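Notes from the Filali bench

The gripper is finally on the arm! Loubna Ezzat talked me into the textured fingers (black, with a little diamond pattern all over) and I'm glad she did, even if it meant 10 evenings in the shop in March fiddling with the mounts. We're practicing on the toy bread slices for now, with the red toaster-like toy parked next to them. 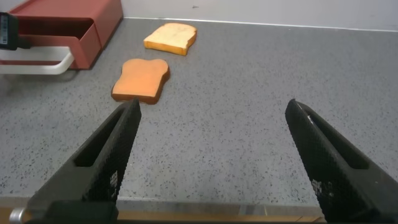

My next headache is the closing speed. I've logged 242 tries so far and the thick slices are kinder than I expected, but I still come in too low and bump the counter (sorry, counter). Loubna wants to rewrite the approach from scratch. I want to move one number and see! If you've got a spare wrist bracket, leave it in the Zanora bin.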